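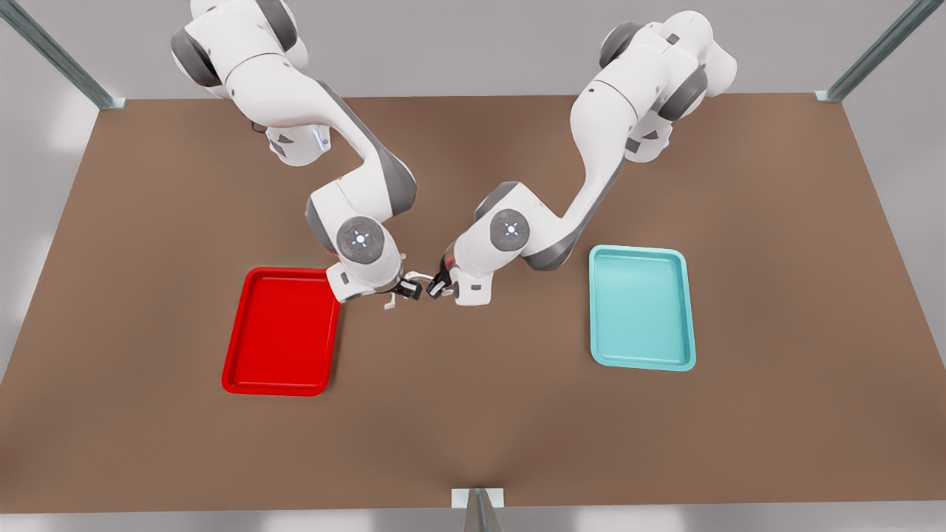 ボタン工場の見学会に行ってきた。服のボタンである。押すほうではない、と出発前に家族へ三度説明したのに、夕方には「で、何を押してきたの」と聞かれた。行き先はミドウの町はずれにあるポペスク釦製作所で、年に一度だけ工場を開放している。この会社の仕事は、作ることと同じくらい、分けることで成り立っているらしい。厚いものと薄いもの、二つ穴と四つ穴、売れるものと売れないもの。茶色い広い台があって、左に赤いトレー、右に淡い青緑のトレーが置いてあれば、人間はもう何かを左右に振り分けずにはいられない。私など、昼に出たピーナッツまで大小に分けて食べた。

見学会は三月十一日、水曜日ではあるが平日にもかかわらず受付に列ができていた……と書きかけて、案内状の表記が「2026年3月11日」だったことを思い出した。平日の午前に釦を見に来る大人がこんなにいる国の将来を、私は心配していない。前に並んでいた紳士は、上着のボタンが全部ちがっていた。おしゃれなのか、困っているのか、最後まで判断がつかなかった。

駅からのバスは乗ってしまえば7分である。乗るまでが長い。停留所の時刻表には午前の便が二本しかなく、そのうち一本は「学校のある日のみ」と小さく書いてある。今日が学校のある日かどうか、四十年ほど学校に行っていない人間には難しい問題だった。結局、同じ停留所で待っていたアキール・ジャトイさんという人が、学校のある日ですよと教えてくれた。近くで仕立て直しの店をやっているそうで、毎年来ているという。

「毎年、同じものを見るんですか」
「同じものです。去年は説明の順番が少し変わりました」

それは大事件だったような口ぶりだった。

受付で渡されたのは、上履き、名札、それから飴。飴は機械音で耳が詰まったときになめるのだそうだ。平たくて丸く、白っぽくて、どこからどう見てもボタンに似ている。これを工場の入り口で配る神経は相当なものだと思う。

案内役はヴァサンティ・ウンニタンさん。製造課の人で、普段は見学者ではなく貝を相手にしているとのこと。「貝は質問しませんから」と最初に言われ、一同、少し質問しづらくなった。

【貝の部屋】

最初の部屋では貝ボタンの材料を見た。大きな巻き貝を輪切りにするのかと思っていたら、そうではなく、筒状の刃を当てて丸く抜いていく。抜いたあとの貝殻は穴だらけで、型抜きのあとのクッキー生地そのものである。生地なら丸めてもう一度のばせるが、貝はそうはいかない。残りは砕いて、よそで使ってもらうらしい。何に使うのかと勇気のある人がたずねたら、「いろいろです」という返事だった。

水をかけながら削るので、床も空気もしっとりしている。においは海というより、海に行った日の車の中に近い。私は嫌いではないが、前の紳士は早々にハンカチを出した。

抜いた丸い板は厚みがそろっていない。貝に厚みをそろえる義理はないのだから当然で、ここで厚さごとに分ける。機械で大まかにふるい、残りは指で分ける。ウンニタンさんは板を一枚つまみ、表と裏を親指でなでて、「これは薄いほう」と脇に置いた。ためしに私もつまませてもらった。薄いほうだと思います、と言ったら、「厚いほうです」と返された。二枚目は厚いほうと答え、薄いほうだった。三枚目は遠慮した。

【木の実の部屋】

次が木の実の部屋で、個人的にはここが一番おもしろかった。ヤシの一種の種を乾かすと、ひどく固く白いかたまりになる。それを薄く切って染める。スーツのボタンによく使われていて、よく見ると年輪とも指紋ともつかない細い筋がある。家に帰って唯一のスーツを調べたところ、立派な樹脂だった。十年、なんとなく木の実だと思って着ていた。いや、そもそも着ていなかった。

乾かし方にはこつがあるという。急ぐと割れる。ゆっくりでも割れるときは割れる。ではどうするのかというと、割れる分を見込んで多めに乾かす。長年の研究の成果がそれですか、と誰かが小声で言い、ウンニタンさんが「そうです」と普通の声で答えた。

染めの担当はデスタ・カッサさんで、この人は話し好きだった。色見本帳を開き、黒だけで一ページ半あるのを見せてくれる。赤みの黒、青みの黒、少し眠そうな黒。最後のは私の分類である。注文は布の切れ端と一緒に届くので、その布と並べて違和感のない色に染める。布と同じ色にすると、かえって合わないのだそうだ。ほんの少し濃くする。どのくらい濃くするのかと聞かれると、カッサさんは窓のほうへ歩いていき、布と釦をかざして「このくらい」と言った。メモを取っていた人たちの手が止まった。

曇りの日は色を決めない、という話も出た。では梅雨どきは、と聞いたら「待ちます」。納期は、と重ねて聞いた人がいて、そこだけ急に会社員の顔になり、「専用の灯りがあります」と言った。

【穴】

穴をあける工程は騒がしい。ここで飴の出番である。二つ穴の列と四つ穴の列があって、見物人はみな四つ穴の前に集まる。二つ穴の列の人がやや気の毒だった。ジャトイさんだけは二つ穴の前に立ち、うなずきながら見ていた。縫いつける側としては二つ穴のほうが早いのだそうで、愛情の向け方にも職業というものが出る。

三つ穴はないのかという質問が出た。どの見学会でも必ず出るらしい。答えは、ある。昔の注文で作ったものが資料室に一箱残っている。なぜ三つなのかは、注文した店がもうないのでわからない。

穴のふちはあとで丸める。ここを怠ると糸が切れる。コートのボタンが冬の一番寒い日に取れるのは持ち主の日ごろの行いのせいだと思っていたが、ふちの角という説明もあり得るとわかり、少し心が軽くなった。

【昼】

昼食は食堂で、有料の定食。カレーか煮魚の二択である。貝の部屋のあとで煮魚を選ぶ人は少なかろうと踏んで煮魚にしたら、みな同じことを考えたらしく、煮魚の列だけが長かった。味は普通においしい。小鉢のピーナッツについては先に書いたとおりだ。

向かいに座ったのは、トルミーネという婦人服の店から来たベザウィット・ニガトゥさん。仕入れのついでに見学していて、胸元にはファスナーの付いた服を着ていた。視線に気づいたのか、「今日は寒かったので」と言う。寒さとファスナーの関係はよくわからないが、この食堂で追及するのも酷である。彼女によると、服の値段を決めるときに最後に削られるのがボタンで、最初に客に触られるのもボタンらしい。いい話だと思って手帳に書いたら、「みんなそこを書くんですよね」と言われた。

【資料室】

午後は自由見学で、私は資料室に長居した。壁一面の引き出しに、見本が374種類。札は手書きで、古いものほど字がうまい。新しいものほど字が急いでいる。途中に一人だけ、数字の7を外国風に横棒を入れて書く人がいて、その人の時代が引き出し三段分続いたあと、ぷつりと終わる。転勤か、定年か。札の字だけで他人の会社人生を想像するのは、美術館よりよほど疲れる。

例の三つ穴は一番下の引き出しにあった。飴色の、思ったより小さなもので、見つめていると何かに見つめ返されている気がしてくる。穴が二つなら顔には見えないのに、三つになると口ができるのだった。注文した店がなくなった理由が、私には少しわかるような気がした。

隣の棚には「プルセン」という名の留め具の見本があった。縫わずに付けられる画期的な釦として売り出したものの、洗濯に弱かったとある。説明板の文章が実に淡々としている。「洗濯には向きませんでした。」それだけで、敗因の分析も、次に生かした教訓も書かれていない。私はこの説明板がすっかり気に入り、しばらく前に立っていた。自分の履歴書もこの調子で書けたらと思う。

【体験と売店】

体験コーナーでは、染めた釦を磨いて持ち帰ることができる。教えてくれたボントゥ・アセファさんは入社したばかりとのことで、説明の紙を読みながら教えてくれた。こちらも紙をのぞき込みながら聞いたので、二人で同じ紙を読んでいた形になる。布に磨き粉をつけ、円を描くようにこする。力はいらない、と紙に書いてある。力を入れた。つやが出るはずの面がくもり、アセファさんは紙の裏側を見たが、裏は白紙だった。

それでも二個目はなかなかの出来で、ポケットに入れて帰り、今は机の上にある。付ける服はない。一個だけのボタンほど使い道に困るものもなく、売店で似た色をもう14個買ってしまったのは、つまりそういうことである。工場の思うつぼだと言われれば、返す言葉もない。

売店には詰め放題もあって、袋ひとつ300円。形も色もばらばらの訳あり品で、どのあたりに訳があるのか素人目にはわからない。横でジャトイさんが袋の口を広げ、小さいものから先に入れ、隙間を揺すって埋め、最後に大きいのを載せるという手順で、袋をほとんど球体にしていた。毎年来ている理由がこれでわかった。

帰りのバスは、学校のある日の便がもう出たあとで、次まで長く待った。あの紳士も同じ停留所にいた。上着の一番上が、新しいボタンになっていた。ほかのどれとも、やはり合っていない。

見学は予約制で、はがきのみの受付。次は九月に小規模な回があるそうだが、貝の部屋は点検のため入れないとのこと。上履きは貸してくれる。靴下は穴のないものを。穴は工場に十分ある。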